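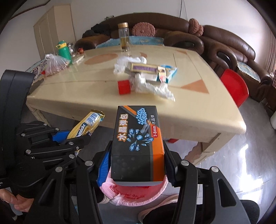

Household Materials Group, Kerr
Working paper, revised May

Figure 4. Cardboard box marked 水晶弹包 and a crumpled yellow wrapper at a lined bin beside a table.

4. What the table-side bin tells us, and what it doesn't

4.1 The claim under test

The Zusa guidelines treat the small lined bin as a neutral collection point. In their account, a resident finishes with a package, recognises the material, and either drops it in the nearest bin or carries it to recycling. Low recovery of cardboard is then put down to poor knowledge, and the recommended remedy is a better label on the pack. We were asked to apply this model to our own household material. We did so with some reluctance, and our doubts have grown.

Our records cover 321 items of small packaging logged at or near a table. Each was entered in the Worklow register under a material, a format and a destination. The register allows one destination per item, which already assumes a good deal. A box may sit on a table for days before it goes anywhere, and a wrapper may be pushed inside a box and travel with it. Neither case can be entered without somebody making a choice on the resident's behalf.

4.2 Two formats at one bin

Figure 4 brings together the two formats that gave our coders the most trouble. The black box is cardboard, printed with characters outlined in orange and a red size label reading 7-8mm. On the Zusa model it is the easy case: rigid, recognisable and recyclable. The yellow wrapper is the hard one. It has a jagged open end and a barcode, and what can be read of its lettering stops at "enliebe". A coder working from the figure alone cannot establish whether it is plastic, coated paper or a laminate, and we left its material field blank.

It is tempting to read intention into the arrangement. The pink bin is directly under the box, so the box must be rubbish. We don't accept that inference. Position at one moment is weak evidence of destination, and an earlier draft of this section leaned on it far too heavily. The box in Figure 4 is therefore entered as "at bin" and nothing more, and so is the wrapper. Whether either contained anything is also unrecorded.

Readers familiar with the Detex coding manual will notice that we depart from it here. Detex instructs coders to assign the most probable destination wherever an item is within reach of a container. That produces tidy tables. It also guarantees that whichever container happens to be nearest will look like the cause of the behaviour, and we can't see how a study using that rule could ever find otherwise.

4.3 The liner

Bin liners receive almost no attention in the guidelines. We think this is a mistake, though we have less proof than we would like. The bin in Figure 4 has a thin pale pink bag folded over its rim. Once a bag of that kind is tied off, anything inside leaves as one parcel, and sorting at the kerbside is no longer a practical option. If material is lost at all, it may be lost at the moment of tying, well after the decision the Zusa model cares about.

A resident who knows perfectly well that cardboard belongs in recycling may still use the lined bin as a holding place, meaning to pull the box out later. Our log has no field for that intention. Printing a larger symbol on the carton would do nothing for it either.

4.4 Graphics and recognition

We are similarly unconvinced by the argument that busy printing hides the recycling message. The box in Figure 4 carries blue beads, a crystal-like splash and an orange band edged in grey, and would score as heavily decorated on any scale we know of. Yet the coders never disagreed that it was cardboard. The wrapper was the item that stumped them. Shape and stiffness may do more of the work than print does, but our sample was not designed to separate these and we make no claim beyond the observation.

4.5 Limits

The register was drawn up for a different purpose and its categories suit cartons better than soft wrappers. We did not weigh anything. Items are counted once regardless of size, so a lolly wrapper and a shoebox have equal standing in the totals, an arrangement that flatters soft packaging. A follow-up of 2,000 items has been proposed. We would not support it in its present form. More entries under the same single-destination rule will narrow the error bars around a quantity whose meaning is still in dispute, and the money would be better spent following a smaller number of boxes from table to kerb, with the liner recorded separately at each stage.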